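Besberg moose call

The Besberg moose call, also called the Besberg cow or simply the Besberg, is a drawn-out imitation of a cow moose used by hunters to bring bulls within range during the rut. It is associated with the country north of Kusholm, where it is supposed to have been worked out by guides who distrusted store-bought calls. Its supporters describe it as the most reliable call in the region. The evidence for that is thin, and most of it comes from people who teach the call or sell something to go with it.

Description

The call consists of a low opening moan, a rise held for as long as the caller has breath, and a falling finish with a slight break in it. It is usually made with the hands cupped over the mouth or through a cone of birchbark, though plastic cones are now common. A full sequence is seven moans, followed by a silent wait of at least half an hour. Some callers add water poured from a height into a pond or slough, meant to sound like a cow urinating. 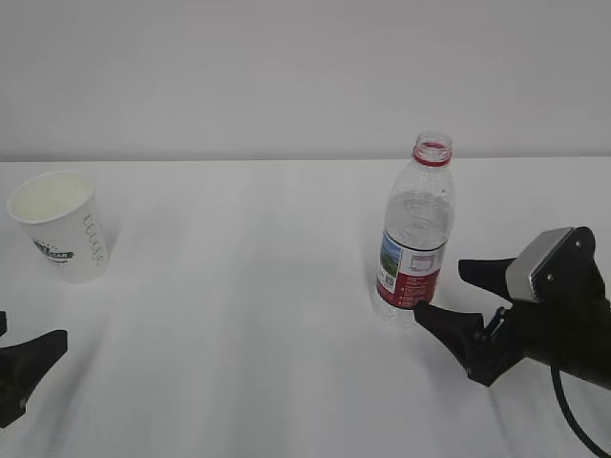 The number seven is treated as essential in most written instructions, and none of them explains it. Older hunters interviewed in Kusholm gave figures that ranged from one moan to "until you get tired of it". A bull that answers on the second moan has plainly not waited for the other five.

History

The usual account credits the call to a guide named Chowdhury, who is said to have used it at Besberg Lake before there was a road in. No first name survives, and no licence record for a guide of that name has been found for the years in question. The earliest written mention is a typed sheet handed out at a hunter education evening in Kusholm, which calls it "the Besberg way" and gives no source.

Osamu Kubo, who wrote a local history of hunting camps in the district, thought the story had been put together backwards from the name. In his view several camps used much the same call, as moose hunters do nearly everywhere the animal lives, and the lake was attached to it afterward by outfitters. Kubo did accept that the broken finish may be local -- he had not come across it in neighbouring districts.

Cup caller

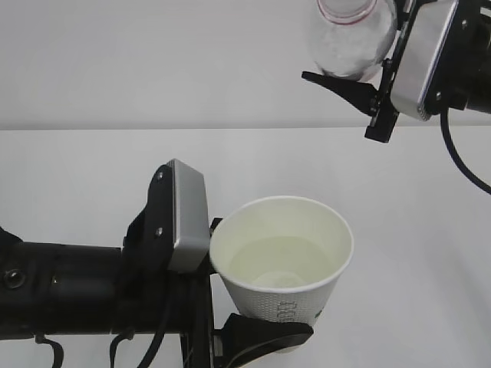
A paper cup and a clear plastic bottle.

A cheaper version, known as the cup caller, uses a waxed string drawn through the bottom of a container so that it groans when pulled between wet fingers. Coffee tins give the deepest note. Paper cups are often recommended to beginners, but they soften in rain and rarely last a morning. The outfitter Jadari sold a rigid version and advertised that it could be heard from farther off than any cone. No measurements were published with the claim.

Effectiveness

The figure most often quoted in favour of the call comes from a tally kept by Jadari of 494 calling sessions, of which 50 were said to have brought a bull into view. The tally has several weaknesses:

Sessions were recorded by the guides themselves, usually back at camp in the evening.

A bull seen at any point in the day could be credited to the morning's calling.

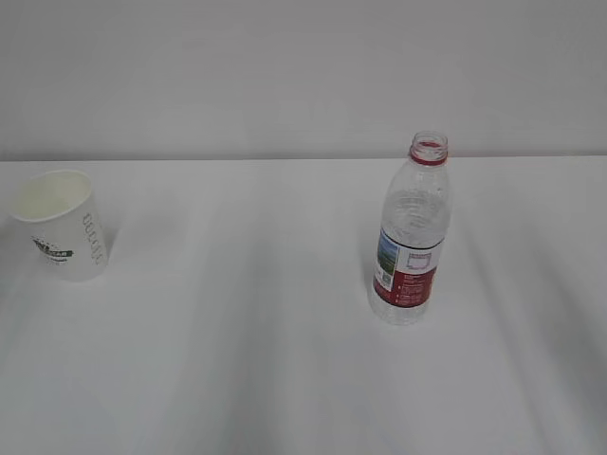
No sessions were held without calling, so there is nothing to compare the result against.

Nearly all of the sessions fell in the peak of the rut, when bulls are moving and will approach a wide range of noises, including snapped branches and the knock of a paddle on a canoe.

Sumaiya Khan, a moose hunter and long-time critic of calling contests, has argued that the wait does most of the work. A hunter who sits still beside a pond for half an hour in the right season and the right wind, in her opinion, has a fair chance of seeing a moose whether or not anyone has moaned at it.
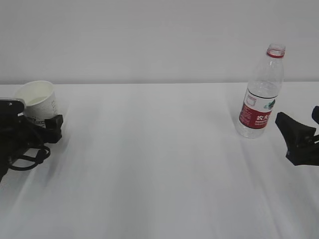 Defenders reply that bulls sometimes come straight to the caller from a long way off, and this does happen. It also happens with other calls, and a bull that hears the Besberg and walks the other way is seldom noticed. Hunters generally agree that too much calling in one place makes bulls wary by the end of the season, although even this rests mainly on camp talk.

Contests

A calling contest is held in Kusholm each July, well before the rut. Entries are judged by ear from behind a canvas screen, with marks for tone, length and the break at the finish. Moose have no part in the judging, and winning callers have no better record in the bush than anyone else, as far as the published results show.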